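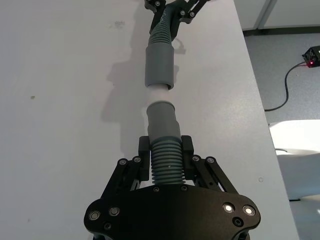 Drainage notes, November: hose joints.

The inspection round for the Letstead flats covered 1122 kitchens and utility cupboards. Most of the leaks logged against washing machines had little to do with the machines. They came from the waste hose, and in particular from the point where a second length had been joined on to reach a distant standpipe.

A domestic drain pump is designed to lift water to a modest height and push it through a short run. An added length increases resistance, and every sag along the floor holds water between cycles. Lint settles in the ribs at the low point, and the pump then works against a partial blockage. The usual report from the tenant is a slow drain or a stopped programme, with a puddle coming later.

Nilsuwan fitters have been asked to move to a single length wherever the layout allows. If a join cannot be avoided, use a rigid connector of the correct bore with a screw clip on each side. Push both ends fully home before tightening. Tape is not an accepted repair, and neither is one hose forced inside another.

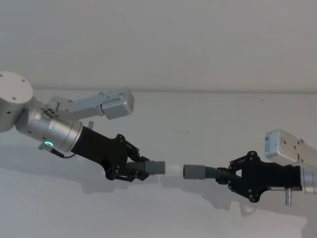 Place the join where it can be seen and reached with the machine in its working position. Behind the drum at floor level is the worst choice, as vibration at full spin will rub the hose against the casing. Clip the run to the wall, keep the bend at the top of the standpipe wide, and leave an air gap at the mouth. The hose should enter the pipe by no more than 100 mm. Pushed further, it can sit in its own waste water and siphon the drum empty during the fill.

Total length from the pump outlet should be checked against the maker's sheet for the model. The sheets on file at Grosine differ a good deal on this, so the old house rule has been withdrawn.

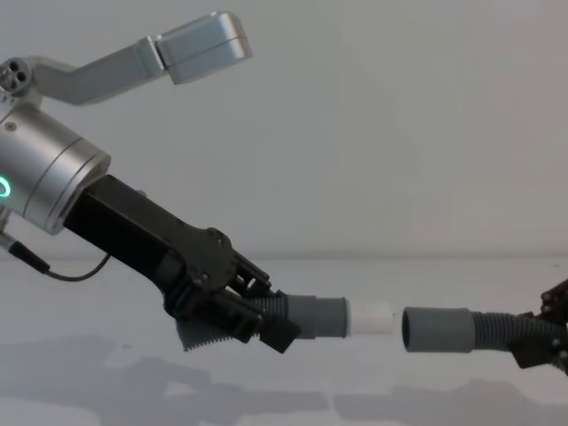
Usa Yensuk writes that screw clips are easily overtightened on thin cuffs, and that she has replaced six this year where the band had cut through. She would prefer spring clips throughout, with the size written on the job sheet.

The point is accepted for thin-walled cuffs. Screw clips stay for the heavier grades, tightened by hand driver only. Stock of both types is held at the Sakimetti store, and orders go through Sombat Nakpan as before. Job sheets will gain a line for clip type and size from the next print run.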